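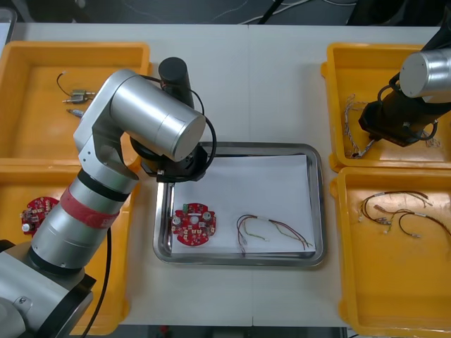 Gelbe Kästen an den Seiten, die Stahlschale in der Mitte.

Seite drucken | Per E-Mail versenden

Suchbegriff eingeben Suchen

Über uns

Hallo, ich bin Ankica Vasić, und zusammen mit Nikola Kneževič betreibe ich Roltgate in Skornport. Wir nehmen Elektronikteile an, die anderswo in Schubladen verstauben würden, sortieren sie und geben sie an Bastler, Schulen und kleine Werkstätten weiter. Angefangen haben wir mit einem Restposten der Firma Kovács, lauter Kabelenden und Stecker, alles kunterbunt in einer Kiste (ich hab mich gefreut wie ein Kind!). Inzwischen stehen 1171 Artikel in unserer Liste, und Nikola kennt die meisten Nummern auswendig.

Am weißen Tisch bekommt jede Sorte ihren eigenen Kasten. Kleine Metallteile mit Anschlussdrähten kommen nicht zu den Platinen, da bin ich streng. Die runden roten Platinen mag ich besonders gern, die haben ringsum so kleine Kerben und in der Mitte ein Loch. 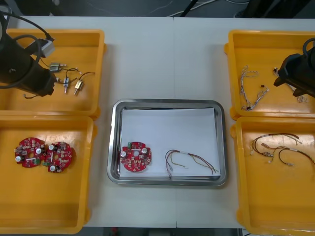
Was ihr bei uns bekommt

Kabel, Stecker, Stifte, bestückte Platinen, auch einzeln. Schaut bitte auf die Beschriftung, bevor ihr bestellt, und schreibt sie uns ruhig ab, dann finden wir das passende Gegenstück viel schneller. Effie Menzies verschickt alles von Merness aus und packt auch Kleinstmengen ein - ab 2 Stück geht es los.
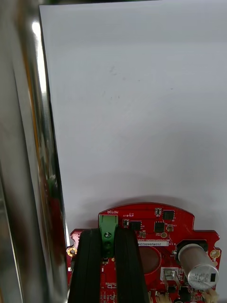
Rote Platine mit grüner Schraubklemme, daneben der Aufdruck »MOTOR«.

Wer selbst Teile abgeben möchte, meldet sich am besten vorher bei Biljana Nedeljković. Bitte keine Akkus!

Seite drucken | Per E-Mail versenden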